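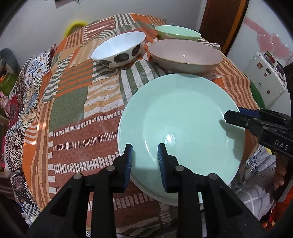

Szczepańska asked at the midterm review why the project needed people in a home at all, when a robot arm can be driven by remote control from a desk and records its own joint positions as it goes. The objection was a fair one, and this report is organized as an answer to it. The reviewer added that demonstrations collected without a robot might turn out to be "beautifully human and impossible to replay."

Teaching Table Tasks by Hand
Final Report, Undergraduate Project in Robotics
October 2023

1. Purpose

The project compared two ways of showing a robot how to handle dishes on a table. In the first, the operator holds a gripper in each hand and performs the task directly. In the second, the operator drives a pair of robot arms from a remote station. The project team named the hand-held collection Stello and the remote-control collection Karo, and these names are used throughout.

The task family was limited to plates and bowls: picking up, moving, stacking and setting down. Dishes were chosen because their rims are thin, their surfaces are often shiny, and a small error in the angle of the fingers is enough to lose the grasp.

2. Collection by hand

Stello sessions were held in a furnished home. Operators worked at a round dining table with a patchwork tablecloth, and ordinary household items were left where they stood. A plate was normally taken at the rim, with one finger pad against the outside and the other inside the well. The second gripper was kept near the plate so that it could steady or receive it.

Operators were given a short written guide. It asked them to move at an even pace, to keep the fingers in view of the camera on the tool, and to avoid touching the dishes with their bare hands during a recording. Each recording began with the fingers open and closed with the dish at rest. Failed grasps were kept and marked as such – they proved useful when the team checked how a demonstration recovers from a slip.

A total of 200 demonstrations were recorded by this method. The two operators needed very little practice before their first usable recording.

3. Collection by remote control

Karo sessions took place in the Sarkard teaching laboratory, on a plain bench with a similar set of dishes. The operator sat facing the arms and used a pair of hand controllers. The arms repeated the operator's hand motions after a short delay.

The same operators recorded 74 demonstrations in the time set aside for this part of the work. The lower number had several causes. The arms had to be returned to a safe position between attempts, the delay made fine contact with a rim hard to judge, and one session was lost to a controller fault. Operators reported that they could see the plate well but could not feel when the pads had met it.

4. Comparison

The two collections differ in ways that matter for training. Hand-held motions were smoother and faster, and operators used both hands together without being told to. Remote motions contained more pauses, usually just before contact. On the other hand, every Karo motion was by definition one the arms could perform. A number of Stello motions, when checked against the arm model, passed through wrist angles beyond the joint limits or asked for speeds the motors could not reach. These were removed before training.

The concern raised at midterm is therefore partly upheld. Hand-held demonstrations cannot be assumed to suit a given arm, and a replay check is needed. The check was simple to write, however, and most recordings passed it without changes.

Lighting was a further difference. Glare on glazed plates was more common in the home recordings than at the bench, where the lamps could be turned away. The team did not correct for this.

5. Limits of the work

Only one home and one laboratory were used, so the effect of the method cannot be fully separated from the effect of the room. Glasses, cutlery and anything containing liquid were left out. The trained policies were tested on the laboratory arms only.

6. Further work

A second round is planned for December, in which the replay check will run during recording and alert the operator at once when a motion leaves the reach of the arms. The guide for operators will be revised to include a section on wrist angle, and the Karo bench will be fitted with a tablecloth.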